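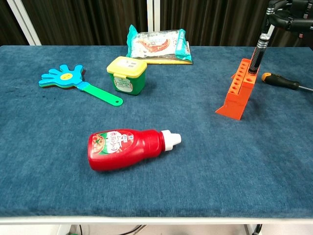 September 15, 2025
Posted by the author of Small Bench Notes

For many years I kept my screwdrivers in one drawer, all together, and every time I needed one I took out six wrong ones first. In May I decided to finish with this. I started to look for a holder, and now I have opinions about holders.

The kind I like best is a block with round holes in rows on the top. An orange one, 3D-printed, stands on the table with the fabric top, and its shape is good: tall, with a wide base which becomes wider to the front. I tried before a narrow one from the Candby shop and it fell each time I pulled a tool out quickly. A wide base takes more place, but I accept this.

The color is also important for me. On a blue-gray surface, orange is easy to find with the eyes. The same with handles. A screwdriver with black and orange handle lies next to the holder, and I see first the orange end. My old Skunar set had gray handles, and on gray cloth they disappeared completely.

About the fabric - I was against it in the beginning. It collects marks, and the darker smudges do not want to go away. But small screws do not roll so far on it as on bare wood, and it makes less noise when I put something down.

One bad habit I still have is the snack at the back of the table. I tell myself that it is far enough from the tools. My rule is that it stays closed until the work is finished, and I break this rule often.

Next time I will write about cables under the table, which I have not solved.

This site uses cookies. By continuing to read you accept our cookie policy.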